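Ivana Núñez ran the handover trials at Jevdale on Saturday, when the building was quiet and the floor didn't shake from the loading bay. The question was a small one. Could an arm that had learned passing only from wooden blocks pass something thin and awkward?

Khoo, who paid for the lab, wanted 1642 trials before December. She had 118 left.

She wrote each result by hand first and typed it up afterward. Pass, drop, slip, timeout. The blocks had gone through at 90 percent, and the people at Prirkgate had already put that number on a slide. She had asked them to wait for the small metal things.

At trial 117 she stopped for coffee and read back over the column. The drops came in clumps. Four together, then a long clean run, then three more. She went back to the video and found that the clumps all started the same way, with the second gripper closing before the first had gone still.

She added half a second of waiting to the program. It felt like cheating, so she wrote it in the notes, with the time, 4:40, and her initials. Then she started the count over from one.

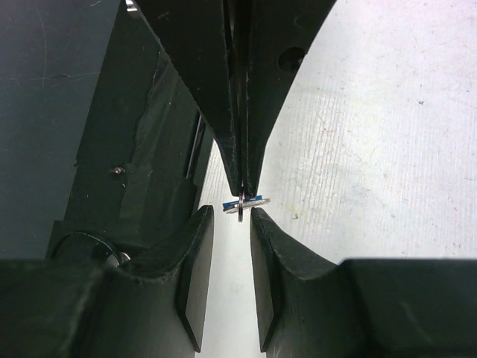 Her phone rang at five. It was Khoo, asking if she was done.

"No," she said. "I have a new first trial."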